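# The Long Goodbye to the Spare Room

Every house in Skurndale has one, and hardly any of them have ever had a guest in it. 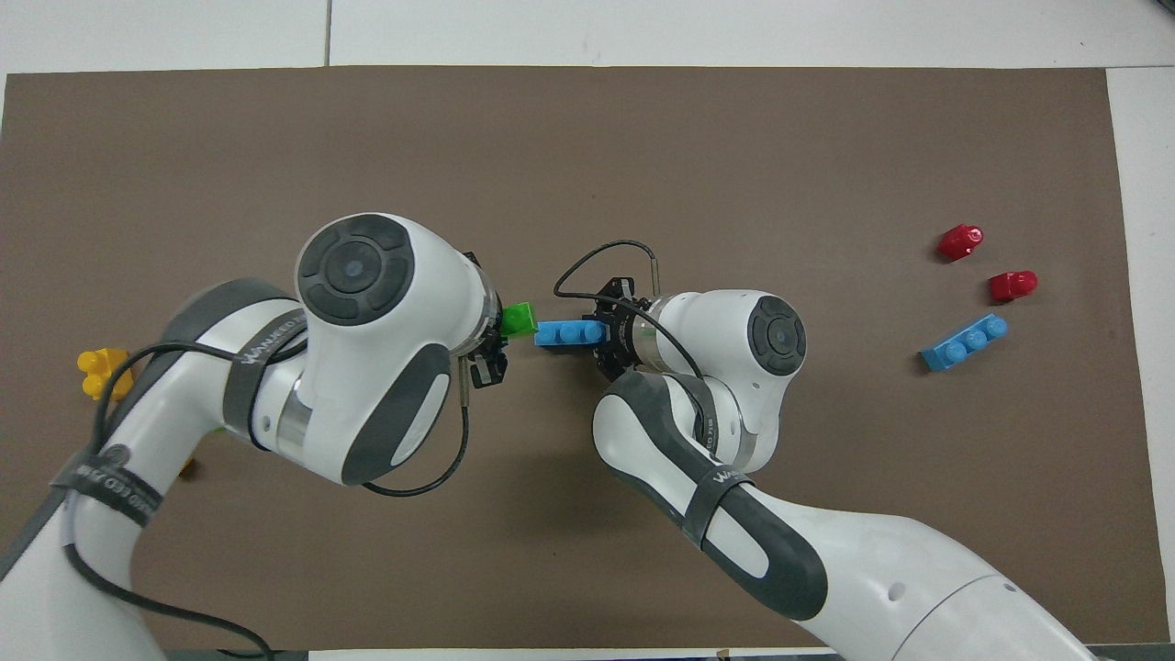 A reader in Hirkgate wrote to us in January that hers had held two overnight visitors in six years, one of whom left at dawn on account of the mattress. She wanted to know whether she was allowed to stop calling it the spare room. She had tried "the study" but felt a fraud, having never studied anything in it.

I know how she feels. Ours measures a little under three metres by two and a half, and in the estate agent's particulars it was Bedroom Three. We bought a bed for it the first week. The bed then attracted things, the way beds do: a suitcase with a broken zip, the good towels, an ironing board on its side, a box of toys kept for a nephew who now shaves. When my mother-in-law came to stay we moved all of it on to our own bed, and slept, more or less, underneath it.

The spare room is an odd sort of luxury. We heat it. We dust it, in principle. We pay the mortgage on it every month for the benefit of people who, when it comes down to it, would prefer the hotel by the station, where there is a kettle in the room and no one asks at half past seven whether they slept.

And yet giving it up feels like bad manners. A house with a spare room says *do come*, even when its owners are hoping very much that you won't. My parents kept theirs ready for 30 years. There was a carafe. As far as I can recall the carafe was never filled, though it was washed every Friday with the rest of the glasses.

Furniture makers have noticed, naturally. The Delorme catalogue has 644 pages this winter, and a good many of them are given over to beds pretending to be something else. There is a bed that is a desk, a bed that is a bookcase and a footstool called the Sukinmont, which unfolds in stages into a single mattress about as wide as an ironing board. I tried it in the showroom. Getting it open took me a while, and getting it shut took two members of staff and a knee.

We've done it now, anyway. The bed went to a family on the other side of the hill, and it took 40 minutes to get it round the bend in the stairs, during which my marriage was tested more than it ever was by visitors. The room has a table in it and a chair that nearly matches. I sit there in the evenings and do very little – the light's good until six.

My sister rang last night. She's thinking of coming up for a few days in the spring, and she says she doesn't mind where we put her.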